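2021-05-22

Putting a print and a mat into a ready-made frame. Wrote this out quick for Ismail, who has a stack of prints from the Stosville show and wants them up before August. Anyone else doing the same, help yourself. Ready-made frames only, the kind with a loose back and tabs. No cutting glass, no joining corners.

## What you need

- the frame, with its glass or acrylic, and its backing board
- a mat with the window already cut (get the shop to do it, Drostia does it while you wait)
- the print
- a sheet of acid-free backing, same outside size as the mat
- hinging tape — gummed linen or the self-adhesive paper sort, NOT masking tape, not sticky tape, not the stuff from the kitchen drawer
- microfibre cloth, two if you have them
- glass cleaner, or water with a splash of metho
- soft brush or a blower bulb
- pencil, steel ruler
- flat screwdriver or a butter knife for the tabs
- brown paper tape for the back if you want it neat
- D-rings and cord if the frame came without

Cotton gloves are optional. I just wash my hands, dry them properly and stay off the printed area.

## Before you open anything

Clear the table. All of it. Wipe it down and let it dry, then run your palm over it. One grain of sand under a frame lip and you have a scratch for life, ask me about the Grondard one. If the tabletop is rough put a folded towel or a bit of felt down, but brush it first. Towels shed.

Turn the fan off. Windows shut if it's blowing. Good light from the side — a lamp down low shows dust on glass that you will never see from overhead.

Measure the frame's rebate (the step the glass sits in), not the outside. Then the mat. Mat should be a hair smaller than the rebate, 2 mm in total both directions is good. If it's dead tight it'll bow in summer when the humidity comes up. Trim the mat, never force it.

## Taking the frame apart

1. Frame face down.
2. Bend the tabs up. Gently, straight up, only as far as you need. They snap if you go back and forth.
3. Lift out the backing board. Note which way up it was, pencil an arrow on it if it has a hanger fitted.
4. Bin the paper insert. Or keep it for a template, it's usually the exact size.
5. Lift the glass out by its edges. Cheap glass often isn't ground on the edge so watch your fingers. Lay it flat somewhere you won't put an elbow on it.

If it's acrylic there may be protective film on both sides. Check both. Fiona Yule framed a whole hallway's worth with the film left on the inside and wondered why it all looked foggy. Peel slowly, it builds static and pulls in every bit of lint in the room.

## Cleaning the glass

Spray the cloth, not the glass. Do one side, turn, do the other. Dry with the second cloth. Tilt it against the lamp. Streaks come from too much cleaner nearly every time, so buff dry and look again.

Acrylic: no ammonia cleaner, ever. Water and a drop of dish soap, soft cloth, light hand.

Let it dry right off before it goes anywhere near the print. Trapped damp = mould, or the print sticking to the glass later.

Brush out the rebate while you wait. Staples, sawdust, bits of old tape, there's always something in the corners.

## Hinging the print

Two ways people do this and only one is any good. Don't stick the print down all round. Paper needs to move. Hang it from the top, from two hinges, and leave the rest free.

1. Mat face down, backing sheet face up, top edges butted together. Run a strip of tape along the join so it opens like a book.
2. Fold it shut, check the outside edges line up.
3. Open. Lay the print on the backing face up. Close the mat over it and shuffle the print untill it sits right in the window. A clean piece of card under your fingers helps.
4. Put a small weight on the print, padded. A tin of beans on a folded hanky does it.
5. Open the mat without moving anything. Pencil tiny marks at the top two corners of the print, on the backing, where the mat will hide them.
6. T-hinge each top corner. One piece of tape goes on the back of the print, sticky side up, half of it poking out above the top edge. Second piece goes across that, onto the backing. Keep the cross piece a bit clear of the paper.
7. Close. Look. If it's crooked, lift and redo it now.

Check the window overlap too. You want 5 mm of print tucked under the mat each side. Less and it can pop out when the frame gets knocked. If there's a signature or edition number low down and the print has the margin for it, cut the window bigger and show the lot.

Optical centre thing: many people like the bottom border of the mat a touch wider than the top. Same all round looks like it's sliding down the wall. Up to you, mine are 4 mm deeper and I like it.

## Putting it together

Glass back in, clean side in. Blow or brush off the inside face right before the mat goes down. Then the mat and backing as one package, face to the glass. Hold the lot in with your palms, flip the whole thing over and look at the front before you touch a single tab.

Look for: lint on the white (shows worse than anything), mat edge showing in a corner, gap down one side, fingerprint on the inside of the glass. There'll be one. Flip back, lift out, fix, go again. I've done it four times on one frame.

White mat is the worst for marks. Don't rub a mark with your thumb. White vinyl eraser, light strokes, brush the crumbs off away from the window.

With the frame flat on the table and the white mat in, check it sits square:
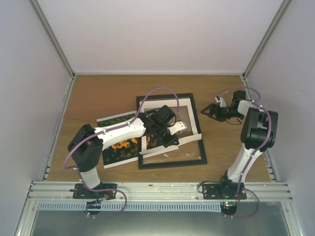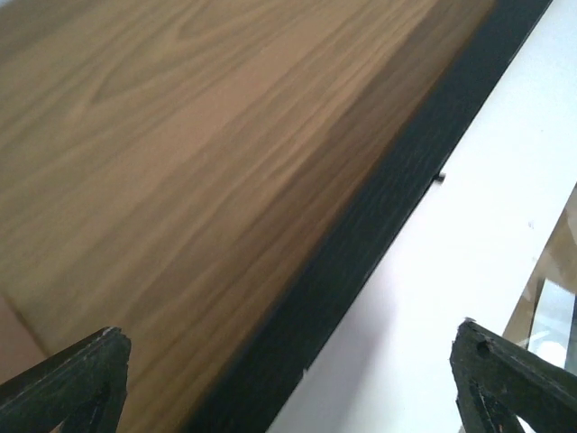 Happy with it? Board in, tabs down. Press each tab flat with the side of the screwdriver, pushing outward into the frame and never down toward the glass. Start with one in the middle of each side, then fill in the rest. If it rattles there's slack in the package — add a sheet of thin card behind the backing, full size. Not folded bits in the corners, they make the mat bulge.

Brown tape over the gap all round the back if it's going anywhere dusty. Or near a kitchen. Moisten, lay, smooth with a dry cloth, trim the corners when it's dry.

## Hanging

D-rings a third of the way down from the top, same distance each side, screws shorter than the frame is deep (check!!). Cord with a bit of slack. Felt or rubber dots on the bottom corners so air gets behind and it doesn't mark the paint.

Two hooks instead of one if it's wider than your forearm. Stays level when the door slams.

Keep it off bathroom walls and out of direct sun. UV glass slows fading, doesn't stop it.

## Odds and ends

- Price, since Ismail asked: the last order from Kowalchuk came to $1,517 all up, frames mats and tape, but that was for the whole hall and some big ones. Small frames secondhand are cheap as.
- Op shop frames are fine. Ignore the picture, look at the corners. If they've opened up leave it there.
- Old backing that's gone brown is acidic. Chuck it and cut new.
- Float mounting and box frames are another job, needs spacers. Will write that up seperately.
- Write the title, artist and year in pencil on the backing sheet before you close up. Not on the print.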